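Library > Reading Groups > Gothic & Ghost Stories > Minutes

Gothic & Ghost Story Reading Group
Minutes, May meeting
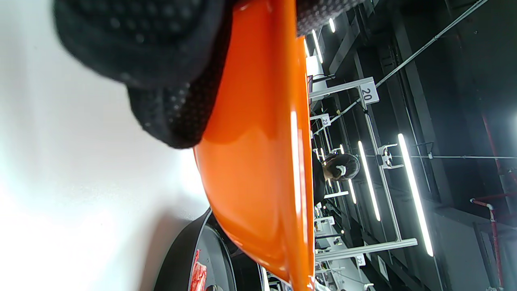

Started 6:30, chair Fatos Georgiev. Apologies from two members, both sent by e-mail. April minutes taken as read, one fix: the story was by M. R. James, not Henry James. Changed in the file copy.

1. Dracula, final session
Finished the book. Long talk on who is really telling it. Diaries, letters, phonograph, newspaper cuttings, but the Count never gets a page of his own after the opening chapters and even there it's Harker writing him down. Fatos thinks this is why every film has to invent him again from scratch. Others felt he is plain enough in the castle chapters and goes thin once he gets to England.

Mina: most agreed she does the real work (typing, train timetables) and then gets shut out of the meetings. Some argument over whether Stoker meant us to be annoyed by that. Not settled.

Van Helsing's speech – half the room finds it funny, half couldn't get through it. Quincey's death felt rushed. Ending note about the missing original papers was liked by everybody.

2. Next book
Three put forward: Carmilla, The Turn of the Screw, The Monk. The Monk dropped for length, again. Carmilla won the vote. Short, so we will read the whole thing in one go and not split it. Question to bring: does Laura miss Carmilla at the end, or is she scared of her, or both.

The Turn of the Screw held over for the fall. Fatos asked people not to read the introduction first, it gives away one side of the arguement.

3. Editions
Talked about page numbers. We had 4 different Draculas in the room and lost time hunting for passages. Agreed to quote by chapter and first few words. No need to buy anything new. The library can get 18 copies of Carmilla through the loan system, due back after the meeting, please don't write in them, pencil included.

One member brought in the one-volume Norker collection of Victorian ghost stories, 1,099 pages, and passed it around. Very small type. Good notes though. Can be borrowed, ask at the desk.

4. Read-aloud evening
Going ahead, a Monday, date to be set with the branch. Limit of 30 minutes for any one story so that we fit more in. "The Signal-Man" will need cutting. Fatos to do the cut and send round before anyone practices. Lights: low but not off, readers have to see teh page.

Still need someone for "The Monkey's Paw". Two people want it, neither wants the father's lines. Leave to next time.

5. Any other business
Request for a film night. Nosferatu suggested, the silent one. Liked in general, but do we do it before or after Carmilla – after, probably. Fatos to ask about the room.

Reminder that spoilers are fine for the set book and nothing else.

Closed 8:10. Next meeting same room, same time.

Print this page
E-mail this page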